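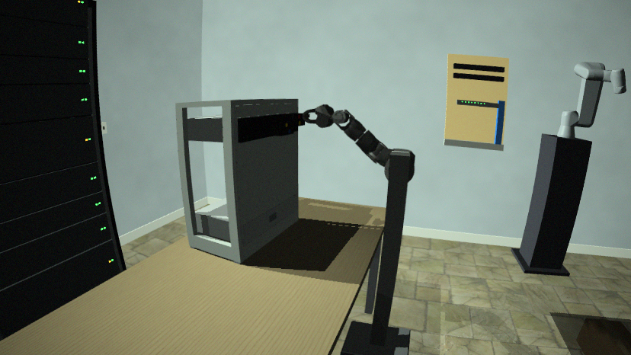 The server swap scene in our simulator, with the black arm at the protruding module.

Hello again from the robotics club! Last time I promised to write up how we build the server swap task, so grab a cuppa. I'm assuming you've got the club simulator installed and can load an empty room. If you can't, go back to the setup page first.

Start with the table and the enclosure. Put the table in before anything else and drop the enclosure on top of it, then let the physics run for a bit so it settles. I skipped that on my first go and the whole thing hopped sideways as soon as the arm touched it (very funny, not very useful). Leave the big gap in the middle of the bay alone for now, you don't need to fill it.

Next, the module. Slide it in, then pull it back out until the end sticks out slightly past the enclosure. You want just enough for the fingers to get round. We tried it flush and the planner sulked for an entire evening.

Now the arm. Ours is on a tall column just past the end of the table, and the height matters more than you'd think. Too low and the elbow has to fold up in a silly way to get there. Yi-chun Mok worked out our column position by nudging it 2 cm at a time, and I've pinched her numbers ever since.

For the grasp, do it in this order:

Open the gripper fully.
Move to a spot a little way back from the module end.
Turn the wrist until the fingers line up.
Creep in slowly, then close.
Pull straight back along the module, no twisting.

Save your scene before you press run. Please. I lost 13 saved poses in July and I'm still cross about it.

If the fingers clip the side panel, your approach point is too close, so back it off and try again. If the module jams, check the pull direction against the module's own axis and ignore the room's. That one caught out almost everybody in our group, me included.

The second arm, the light grey one, can stay parked on its pedestal for this exercise. We'll use it in the next part, when the module has to be handed over, and that's where I'm stuck at the moment! My file is in the club folder as trenorow_11 if you'd like to compare. Do shout if yours behaves better than mine.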